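水切りトレイは流しの外で使ったほうがいい

食器の水切りトレイを買う人の多くは、流しの横に置くつもりで買う。私もそうだった。ところが今の部屋に越してきて最初に困ったのが、流しの横に何も置けないことだった。調理台の幅は46センチしかなく、まな板を出せばそれで終わりである。トレイは行き場をなくし、しばらく冷蔵庫の上で埃をかぶっていた。

それを居間のテーブルに移したのは、置き場所に困ったからで、考えがあってのことではない。だが使い続けてみて、水切りトレイは台所の道具として売られているせいで損をしている、と思うようになった。この文章ではそのことを書く。

まず、菓子盆という道具に対する不満から始めたい。日本の家には菓子盆がある。漆風のもの、籐のもの、もらいものの陶器。どれも客に出すときの見た目を考えて作られていて、普段の置き場としては使いにくい。籐の盆は編み目に粉が入る。陶器の鉢は底が丸いので、四角い菓子を入れると斜めに重なり、下のものがつぶれる。漆風の盆は縁が低く、テーブルを拭こうとして持ち上げると中身が滑る。

その点、水切りトレイは平らで、縁があり、洗える。私のテーブルでは、柄のにぎやかな布の上に白い縁のトレイがあり、奥にバッグス・バニーの青緑色のトートバッグが立っている。見栄えがいいと言う人はあまりいないだろう。 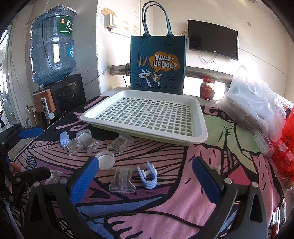 見栄えについては後で書くとして、使い勝手の話を続ける。水切りトレイの底は格子になっていて、その下に受け皿がある。菓子のくずや包みの切れ端のうち、細かいものは受け皿に落ちる。上段を外して受け皿を流しで洗えば片づく。菓子盆を布巾で拭き、隅に残ったくずを爪で掻き出していた頃と比べると、手間はだいぶ減った。

洗えるということを、菓子の置き場を選ぶときに重く見る人は少ない。個包装なのだから汚れない、という理屈だろう。しかし個包装の菓子でも、誰かが一つ開けて半分食べ、残りを袋ごと戻せば同じことである。わが家ではこれが日常的に起きる。

値段の話もしておく。ボンソープという雑貨店で買ったトレイは、税込みで1162円だった。同じ店に置いてあった木製の菓子盆は3807円である。木製の盆が高すぎるとは思わない。手をかけて作られたものに値段がつくのは当然である。ただ、毎日出しっぱなしにして、濡れた手で触り、ときどき上に新聞を置くような使い方をするなら、私は安いほうを選ぶ。高い盆を買って戸棚にしまい、結局は菓子の袋をテーブルに直に置いている家を何軒も見てきた。私の実家がそうだった。

もう一つ、縁のある平たい入れ物には、物の居場所を決める働きがある。テーブルの上はどうしても散らかる。瓶や袋やケーブルが出てくる。それを全部なくそうとすると、片づけは続かない。私は片づけの本を何冊か読み、そのたびに「テーブルの上には何も置かない」という方針を立て、そのたびに破ってきた。人が座る場所の前に物が集まるのは自然なことで、なくそうとするほうに無理がある。

それなら、置いていい場所を一か所だけ決めておけばよい。トレイの中なら何を置いてもいい。トレイの外に出たものは、寝る前にどこかへ戻す。規則はこれだけである。大きな箱にすると底のほうに物が沈んで忘れられるが、浅いトレイなら中身が全部見える。見えていれば食べるし、使う。菓子の賞味期限を切らすことも減った。

以前の同僚のシャジア・モフマンドさんは、この考えに反対だった。台所の道具を居間に持ち出すと部屋が台所に見える、客は落ち着かない、と言う。彼女の家では、茶を出すときは必ず布を替え、菓子は皿に移す。包みのまま出すのは途中でやめた仕事のようで嫌なのだそうだ。

私はこの意見を軽く見るつもりはない。皿に移された菓子は確かにおいしそうに見えるし、もてなされていると感じる。彼女の家で出された茶菓子はどれも気持ちのよいものだった。けれども、それは客を迎える日の話である。客の来ない日のほうがずっと多い。その多いほうの日に、菓子をどこに置き、誰がくずを片づけるのか。私が書いているのはそちらの問題で、客の日の作法を平日にまで広げると、たいていは家の中の一人に仕事が偏る。

包みについても一言書いておく。過剰包装への批判は私ももっともだと思う。買う量を減らせるなら減らしたほうがいい。しかし、すでに家にある個包装の焼き菓子を、見た目のために一つずつ開けて皿に並べる必要はない。開けたものは乾く。包んだままトレイに並べておけば、食べる人が食べるときに開ける。四角いケーキなら平らな底によく座る。格子の目が小さいトレイを選べば、小さめの菓子でも傾かずに済む。

洗濯ばさみのような小物のクリップも、私は同じトレイに入れている。食べかけの袋の口を留めるのに使うので、菓子のそばにあるのが一番よい。引き出しに入れていた頃は、取りに立つのが面倒で、結局は袋の口を折っただけにしていた。菓子はしけった。道具は使う場所に置けとよく言われるが、置く場所が決まっていなければそれもできない。

見栄えのことに戻る。柄の強い布に白いプラスチックのトレイを置き、うさぎの絵まで立てれば、雑誌に載るような部屋にはならない。だが、雑誌の部屋では菓子を食べた後のことが写らない。私はこの布を気に入って使っている。柄が多いので、茶をこぼした跡が目立たない。無地の麻布を敷いていた時期は、しみを気にしてコップの下に必ず何かを敷き、子どもにも口うるさく言った。今は言わなくなった。部屋の見た目が少しにぎやかになったことと引き換えに、小言が減ったのなら、私にとっては得である。

もちろん、この使い方にも欠点はある。トレイは場所をとる。私の持っているものはテーブルの奥に置いてちょうどよいが、二人用の小さな机では邪魔になるだろう。受け皿は放っておくとくずがたまるので、週に一度は洗わないといけない。それから、本来の水切りとして使っていたものをそのまま転用するのは勧めない。格子の裏に水あかが残っていることがあるし、気分の上でも別にしたほうがよい。食器用と菓子用で、色の違うものを買うのが簡単である。

選ぶときに見るところを、最後に並べておく。店で実物を手に取れるなら、そのほうが早い。

一、上段と受け皿が分かれること。一体のものは底のくずが取りにくい。

二、縁が広く、角が丸いこと。片手で持ち上げたときに指がかかる。布の上で引いても引っかかりにくい。

三、底の格子が細かいこと。目の粗いものは食器には向くが、小袋の角やクリップが落ちかける。包んだケーキを五つ六つ並べても、隙間に小物を置ける程度の広さがあるとよい。
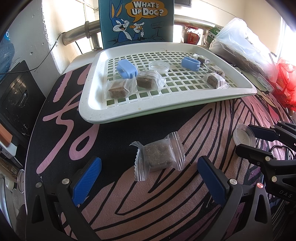
四、受け皿の色が上段と違うこと。同じ白だと、くずがたまっていても気づかない。薄い緑なら、茶色いくずはすぐにわかる。

五、重すぎないこと。テーブルを拭くたびに動かすものなので、中身が入った状態で楽に持てる重さがよい。

この五つを満たすものなら、食器売り場のどの棚にあるものでもかまわない。菓子盆の売り場には、私の見た限りでは置いていなかった。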